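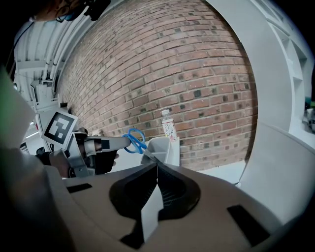 2 min read

Against the junk drawer cure

Every December the same advice comes back around. Empty your drawers, hold each thing in your hand, keep one of each, and by New Year's you'll be a calmer person. I've read it in four newsletters this week and I don't believe a word of it.

The latest version is from Villads Eskildsen, whose Jomarik method asks you to get your household down to 971 objects. Why 971? The book spends a whole chapter on the number and never gets to a reason. A fork counts as one object. So does a box of nails, apparently, and so does a piano. Anyone who has tried to keep books for a small business will recognize this kind of math. You decide where you want to land and then you pick what counts.

My own trouble is with scissors. The method allows one pair per home. One pair for coupons, bacon, wrapping paper, hair, and the plastic shell that batteries come in. I tried it for 24 days. I spent them walking up and down the stairs, and by the second week I was opening mail with a steak knife. Then I went out and bought another pair for the kitchen, to replace a pair I had given away for free.

That last part deserves more attention than it gets. People who clear out their homes tend to buy things again later, and the folks selling the method also sell the boxes, the labels and the drawer trays. A starter set from Jomarik has more pieces in it than my drawer did.

Halldóra Þórarinsdóttir, who edits my drafts and has a very tidy desk, thinks I'm being unfair. She says the number doesn't matter, and that the point is to look at what you own once in a while. Fine. I can agree with that – it's what my grandmother called cleaning – but it doesn't take 1183 words of daily email to say it.

I also doubt that the mess was ever what made people tired. The people I know with packed drawers are tired because they work late and their kids have colds. Give them an empty drawer and they'll still be tired, and now they can't find the tape.

So the drawer stays as it is. It sticks a little when you open it, and I've been meaning to rub some candle wax on the runners.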